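Brilden Kitchen Notes: The White Bottle and the Pink Cup
Posted 13/05/2020 by Andor Lakatos

Every household has one bottle that outlives the others. Ours is white, lives beside the sink, and has come home from Cetside in February with somebody else's sandwich stuck to it. I keep meaning to buy a nicer one. I have kept meaning to for three years.

Our gallery this month is devoted to pouring, a subject I would have called finished by the age of five.
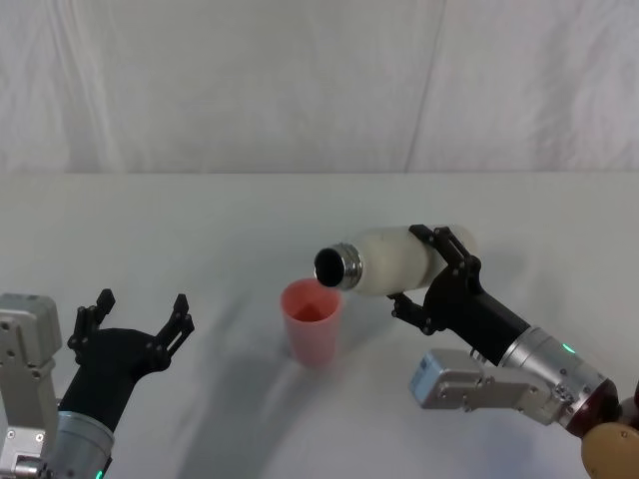 Bottle tipped over the pink cup, cap off. It's a narrow target when your mind is on lunch. 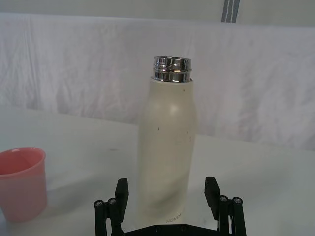 Upright, with the chrome neck showing its threads. HONDA is printed low on the body, in small gray letters, so you can tell it from the car.

Marit wrote in to say that we always skip the boring part, the washing. She fills hers with warm water and 2 spoons of baking soda, leaves it overnight, and dries the cap separately on a rack. She also thinks metal threads collect more gunk than anyone admits at parties, and that a bottle brush from Bodin beats a rag on a chopstick.

I own the chopstick. It stays.

Next gallery: lids from the Vurkero drawer, and whatever they used to fit.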